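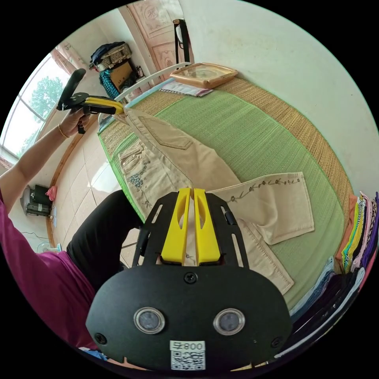
Laundry Day in the Back Bedroom

Beige trousers with blue beading on the small front pocket, spread out across the green mat. A line of dark embroidered vines runs along the leg down to the stitched hem.

This page belongs to the Kuusk house pages, which cover the rooms one at a time. The kitchen and the porch went up in January. The back bedroom is where all the folding gets done, and the bed is the only surface in the house big enough for it. The rest of the page is notes by item, for anyone who asked about the mat, the trousers or the way we sort.

The mat

The woven mat is green with a tan straw border. It goes over the bed before any clothes come out of the basket. It gives a firmer surface than the bedspread and it doesn't hold lint. We bought it at the Grurkero market for 700, which was more than we planned to spend. There was a plain one for less, but it was too short for the bed. It gets shaken out the window on Monday and rolled up when guests are staying.

The trousers

These came from Nulletti, a small shop that sells mostly tunics and keeps one rack of trousers at the back. The style number on the tag was 207. They are worn a few times a year and washed by hand every time, inside out, in cool water with very little soap. The beads have held up well. One came off the first summer and was sewn back on with ordinary blue thread - the repair doesn't show unless you look for it.

They don't get ironed over the embroidery. We lay them flat, smooth the legs outward from the seam, and fold one leg over the other. The pocket goes to the inside so the beads don't catch on anything else in the stack. After that it's two folds from the hem up.

The stacks

Colors go in one stack along the side of the bed: orange, yellow, pink, white, purple and a few black pieces mixed in. Dark things get a pile of their own. The bright stack goes to the top shelf of the closet and the dark pile goes lower down. Anything with a loose button or an open seam is left out for mending, usually the same evening.

A full load takes 15 minutes or so to fold if two people do it. One person alone takes longer, mostly because of the sheets.

The window

A large window with trees outside and a pink curtain at the top. Morning is the best time in this room. By late afternoon it is hard to tell navy from black, and socks get matched wrong.

The door

Carved wood, older than the rest of the house. It was stripped and oiled by Musivero, the workshop that did our porch railings. They had it for 2 weeks, and we hung a sheet in the doorway until it came back. It still sticks a little in the rainy months.

The basket

Woven, kept near the door, with a dark blue bag in it at the moment. Next to be sorted are the teal plaid cloth and the cardboard box. The box has been waiting since the last time we cleared the closet.

Next page: the hallway and the shoe shelves.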